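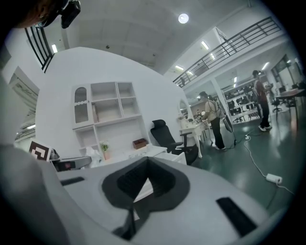
What the Buttons Were Saying

The collector keeps the campaign buttons in flat drawers, sorted by year and then by fastening. There are 300 of them, most bought at estate sales before prices climbed. We met on a Monday at the Esau Museum, where 38 are on loan until August.

"People look at the face on the front," the collector told me. "I turn them over first. The back tells you who had money."

Early pieces were sewn on or worn on a ribbon. Pins came later, and so did cheap printing, and after that a button could go to anyone who showed up at a rally. The collector thinks something was lost when that happened. "If you had to stitch it to your coat, you meant it. You weren't taking it off at the train station."

The Esau show puts the buttons next to letters and store bills from the Tikkanen family, who ran a dry goods business and sold political goods in election years. The bills show the store stocked both sides. One order covers ribbons for two rival candidates on the same sheet, at the same price.

I asked whether that was unusual. "No. A store was a store. They had customers from both parties and they wanted to keep them."

Four of the buttons on display have never been matched to a candidate. They carry a sheaf of wheat and no name. The collector's guess is a farmers' ticket in a county race, though the museum label says only "origin unknown." We talked about that for a while. "I'd have put a question mark and the guess. But it's their wall."

Cleaning is a sore subject. Several pieces came to the collector already polished, with the lettering worn down. "Leave them alone. Dust them — that's all. Dark copper is fine."

The collector has no plans to sell. The drawers will go to the museum eventually, along with a notebook recording where each button was bought and for how much. Some pages are in pencil and need copying before they fade. That job is set for the winter.

Comments

Flutero: My grandmother had one with the wheat on it. No idea where it went after the house was sold.

Trodedance: Does the museum let you see the backs? Last time I went everything was mounted flat.

Flutero: There's a mirror under one case, ask at the desk.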